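Re: [gripper-talk] Duvstead hand gripper, worth the money?
From: Lerato Mtshali
Date: 2025-01-16
To: gripper-talk

Hi all,

Kılıçarslan wrote:

> Has anybody on the list bought the Duvstead hand-held gripper kit
> from Sustico? We are looking at two of them for recording pick and
> place demos around the house and the lab. The web page says 28 parts
> and an afternoon to put it together, which sounds optimistic to me.
>
> What I'd like to know before I ask for money:
>
> - are the pads any good on smooth stuff (glass, varnished wood)
> - how much slop is in the finger links once it's had some use
> - is the support contract worth paying for
>
> I had the old Istberg one and the fingers never met in the middle,
> so I'm a bit gun-shy.

Yes, me! I've had one since August and it gets used most days, so I can answer two and a half of these.

Assembly first. It took me an afternoon plus the next morning, and the morning was my own fault for putting the left link on back to front. The drawings in the booklet are fine but they're tiny, so download the PDF and zoom in on the page with the linkage. The bushings come already pressed into the links, thank goodness (on the Istberg you did that yourself with a vise and a lot of bad language). Bag C has the screws for both the pads and the handle and they look identical until you try the wrong ones. Sort them first. The hex key in the box is soft, use your own.

Price, for anyone who hasn't looked: I paid 900 for the kit with shipping, and a spare pair of pads was on top of that. Sustico does a school discount but you have to write to them and ask, it isn't on the order form. They took a while to answer me, then were very nice about it.

Slop. Okay, so I keep a notebook, and in the first stretch I wrote down 182 recorded grasps before I felt anything change at all. Then there was a little bit of sideways wiggle on the right finger, the kind you notice with your thumb but not in the recordings. I tightened the pivot screw a quarter turn and it went away. It has come back once. If you overtighten, the trigger gets stiff and your hand hates you by lunch, so go easy. My two fingers do meet in the middle, and the tips line up well enough that I can pick up a business card lying flat if I get a fingernail of space under one edge.

Pads. I like them a lot on wood, cardboard, and anything with a bit of tooth to it. Glass is so-so. They want to be clean, and they pick up dust like you wouldn't believe, so I wipe them with a damp cloth before every session and let them dry while I set up the table. Don't use alcohol, mine went chalky the one time I tried it and I had to swap them out. The edges get a bit ragged with use and so far that hasn't mattered to the grip. I'd still order the spares with the kit, they're cheaper that way.

The thing I would change is the balance. With the camera on, it's front heavy, and if you're doing low work over a table you end up with your elbow stuck out like a chicken wing. I moved the handle back one hole and that helped some. There's also no good place to route the cable, I've got mine held on with a hair tie and it's been fine.

I've been doing picture frames this month, which is a pretty good test for your smooth stuff question. You come in at the side edge of the frame and the pads want to go either side of the wood without leaning on the glass. My advice is to open up all the way early and then get lined up, much easier than trying to open on top of the thing:
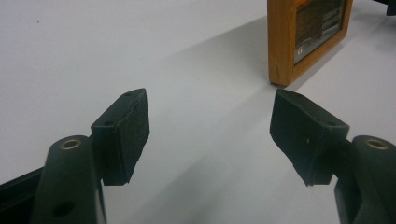 3 min read

The pads are wide open there and level with each other, with the frame standing past the right one. Two things to look out for if you're recording on a pale table like mine. The fingers are so dark that auto exposure can go a bit silly, so lock it before you start. And watch your shadows! I wasted a whole batch before I moved the lamp, and I'm still fiddling with it.

For standing frames I go for the wood about a third of the way up. Higher than that and they want to tip, lower and your knuckles are on the table. Close slowly. The trigger has plenty of travel so you can be gentle with it, and that's honestly the part I like best compared to the Istberg, which was basically open or shut.

Support contract: this is the half answer. It's 200 a year and I didn't buy it. What you get is quicker replies and one set of pads, and from what I've seen on the Sustico forum people without it get their questions answered too, just slower. If you're buying two and there'll be students using them, maybe. For one person who doesn't mind a screwdriver I'd skip it and put the money into pads.

So would I buy it again? Yep, I think so, if the handle stays adjustable. I did hear there's a revised one coming with a lighter front end but I couldn't get a date out of them, so don't hold off on my account.

Kılıçarslan, if you want to try mine before you put in the request, write me off list and we'll sort something out. Bring your own hex key.

Lerato

PS Does anyone have a printable cable clip that fits the Duvstead handle? The one in the shared folder is for the Istberg and it's too narrow.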